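Home Kitchens / Food Preparation / Threads

Flustora Household Cooking Service
6/13/20

The Service is posting its guidance on potatoes for Flornutska as a thread this month. The printed sheet remains available on request. Participants who received the May sheet should discard it and use the measurements given below.

Flornutska is a plain stovetop dish of diced potato, onion, stock and dill. It depends on even cutting more than on any seasoning. Of the 271 households enrolled in the current course, 111 returned comments on the first lesson, and the greater part of those comments concerned the potatoes.

The most frequent report was that some pieces had fallen apart while others remained hard in the center. The cooking time in the first lesson was correct. The pieces were of very different sizes, and the instructions did not say enough about how to prevent this. Bernadette Pichon has rewritten the section on cutting.

Choose a medium potato that holds its shape when boiled. Very large potatoes are acceptable but should be halved lengthwise before any other cut is made. Potatoes with green patches should be trimmed deeply or set aside.

Slices come first. Cut across the potato at an even thickness, a little under half an inch, and let the slices collect at one side of the board. The end pieces will be smaller and less regular. They may be kept.

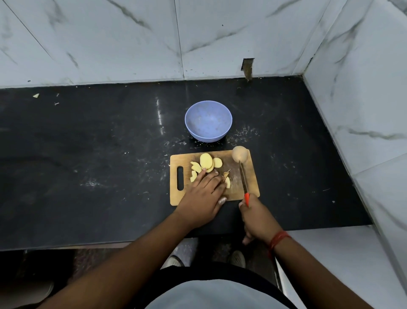
Sliced potato on the cutting board, with the bowl behind it.

Several households asked whether each potato should be diced as soon as it is sliced, or whether all slicing should be done first. Either order is acceptable. Jacqueline Hoarau teaches the first method, as it keeps the slices from sliding about in a tall pile. Kenta Furukawa teaches the second to those who have a wide board.

Stack no more than two or three slices at a time. Cut the stack into strips, turn it a quarter, and cut across the strips. A taller stack will lean, and the lower pieces will come out wider than the upper ones.

A note on knives. The course does not require a particular make. A medium kitchen knife with a straight, sharp edge is sufficient. A small paring knife may be used, although the work will take longer. Serrated knives leave a rough face on the potato and are not recommended for this dish.

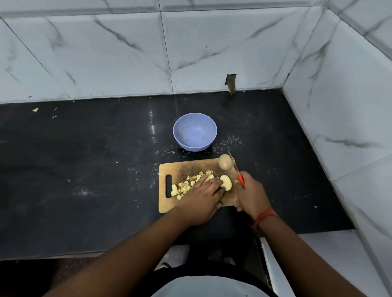
Dicing with the skin on is permitted in Flornutska and is the method most of our instructors now use. Potatoes must in that case be scrubbed under running water before they reach the board, and any eyes removed with the tip of the knife. The finished dish will be somewhat darker and the cubes will keep their corners better. Some cubes will carry a patch of brown skin on one face, like those heaped near the handle slot here, and others will have none at all. This is to be expected and does not affect the cooking. Households that prefer a pale dish should peel in advance.

We were also asked about the exact size of the cube. The revised sheet says one-half inch. It is a guide - no one is asked to use a ruler. Pieces that are plainly twice the size of their neighbors should be cut again before they go into the pot.

Solène Picard adds the following for those cooking in a small kitchen: place the bowl at the back of the counter, behind the board, before beginning. Move the cubes into it whenever the pile starts to crowd the knife. Use the back of the blade or a scraper to push them. The sharp edge should not be dragged across the wood.

Cut potato darkens when left in the open. If the onion is not yet ready, cover the cubes with cold water in the bowl and leave them there until needed. They may stand this way for an hour at room temperature. For a longer wait, use the refrigerator.

Correction to the post above on thickness: the figure "a little under half an inch" was carried over from an earlier draft. Slices should be one-half inch thick, to match the cube. We regret the inconsistency.

Once the onion has softened, drain the cubes, add them to the pot and pour in stock until they are just covered. Simmer for 15 minutes with the lid partly on. Test one of the larger pieces with a fork. Dill is added after the heat has been turned off.
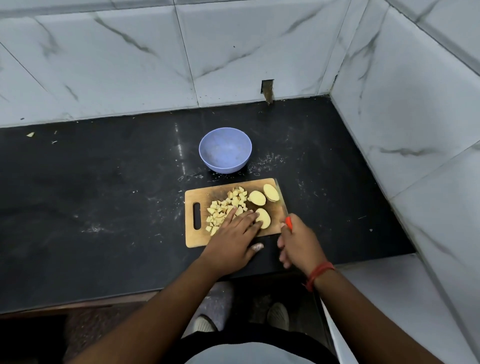
Must the diced potatoes be rinsed before cooking?

Rinsing is optional for Flornutska. A quick rinse removes surface starch and gives a clearer broth, while unrinsed cubes give a thicker one. Cubes that have been standing in water need only be drained.

On quantities: four medium potatoes will serve four people as a main dish with bread. The Drimergate group cooks for a larger table and doubles everything except the stock, which it increases by half and then tops up as needed. Monique Jacquet has asked us to mention that a wide pot is necessary for the doubled amount - a narrow one leaves the upper layer undercooked.

Leftover Flornutska keeps for three days in a covered container in the refrigerator. It does not freeze well, as the potato turns grainy on thawing. Reheat it gently with a spoonful of water.

Cleaning. Wooden boards should be scraped, washed with hot water and a little soap, and stood on edge to dry. They should not be left to soak. Potato starch sets hard on a dark countertop and shows as white smears, so a damp cloth followed by a dry one is advised once the pot is on the stove.

Households following the Joly meal plan should note that Flornutska takes the place of the barley soup in the second week. The shopping list has been amended to include dill and to remove celery.

The next thread will cover onions. Questions on this lesson may be sent as replies below and will be passed to the instructor concerned. Please state whether you cooked the single or the doubled quantity.

15 replies / 111 shares

Contact the Service | Accessibility | Back to top
© Flustora Household Cooking Service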